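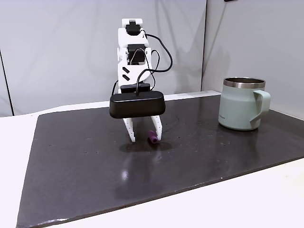 Section 4: Collecting and storing samples

4.1 Before you begin

This section applies to all staff and households taking part in the Zellari home sampling programme. It covers the collection of a first-morning urine sample and a finger-prick blood card, the labelling of both, and their return to the Rerine laboratory. Instructions for the questionnaire are in Section 5.

The sample pack is supplied sealed. Do not open it until the evening before collection. Packs that have been opened earlier than this should be exchanged through the study office, quoting the pack number printed on the outer sleeve.

Participants should not take part in sampling if they have had a fever in the past 3 days or are taking a course of antibiotics. In either case, contact the study office and a new collection date will be arranged. Vitamin and mineral supplements may be taken as usual, but the name and dose of each must be entered on form 157.

4.2 Preparing the evening before

1. Read the whole of this section.

2. Place the gel pack in the freezer, lying flat. It needs at least eight hours.

3. Check that the sample pack contains the collection cup, two screw-cap tubes, the blood card, two lancets, the labels and the return envelope.

4. Write the participant number and initials on each label in ballpoint pen. Do not write the full name.

5. From 10 pm, take nothing by mouth except plain water and prescribed medicines.

Note: Water should be drawn from the tap into a glass. Drinks from plastic bottles or lined cans may raise the level of the compounds being measured and should be avoided from midday onwards. The same applies to food heated in plastic containers.

4.3 Collecting the urine sample

1. Wash the hands with the plain soap supplied and rinse well. Do not use hand cream, sanitiser or scented wipes beforehand.

2. Open the collection cup and place the lid on a clean surface with the inner side facing up.

3. Collect the first urine of the morning. Fill the cup to the marked line.

4. Pour from the cup into both tubes, leaving a gap below the neck of each. Samples expand on freezing and an overfilled tube may split.

5. Screw on the caps firmly and turn each tube upside down once to check for leaks.

6. Attach one label to each tube, lengthways, so that the barcode does not wrap round.

Caution: Do not transfer the sample to any container other than those supplied. The tubes have been tested and found free of the compounds of interest. Kitchen containers have not.

4.4 Collecting the blood card

1. Sit down. Warm the hand in warm water for two minutes and dry it fully.

2. Clean the side of the middle or ring finger with the wipe and allow it to dry in the air.

3. Press the lancet against the finger until it clicks. Wipe away the first drop with the gauze.

4. Let the next drops fall on to the card, one to each printed circle. Do not press the finger against the paper and do not add a second drop to a circle that is already filled.

5. Apply the plaster. Leave the card open and flat for three hours, away from sunlight and any source of heat.

6. Close the card and place it in the foil bag with the drying sachet.

Caution: Each lancet can be used only once. Place used lancets in the small yellow box and return it with the pack. Participants who take blood-thinning medicine, or who have fainted during a blood test, should leave out step 4.4 altogether and ask for a clinic appointment.

4.5 Storage and return

Tubes should be placed in the freezer as soon as they are labelled and may be kept there for up to 2 weeks. The foil bag is kept at room temperature and must not be frozen.

On the day of return, wrap the tubes in the frozen gel pack, place them in the padded sleeve and seal the envelope. Hand the envelope to the courier or take it to the Grenik collection point before 4 pm — later deliveries are held overnight without cooling and may be rejected.

Note: Rerine does not receive samples during the last week of September. Participants with a collection date in that week should keep their samples frozen until the laboratory reopens.

4.6 If something goes wrong

Spilt or leaking tube: Return the remaining tube and mark the form "one tube only".

Card with fewer than two filled circles: Use the second lancet on a different finger. If there is still not enough blood, return the card as it is.

Missed morning sample: Collect on the following day. Do not use a sample from later in the day.

Questions about collection should be sent to Valentina Bustos at the study office, extension 2267. Questions about medicines or fitness to take part are answered by the study nurse, Euan Tosh.

Continue to Section 5: Completing the diet and household questionnaire.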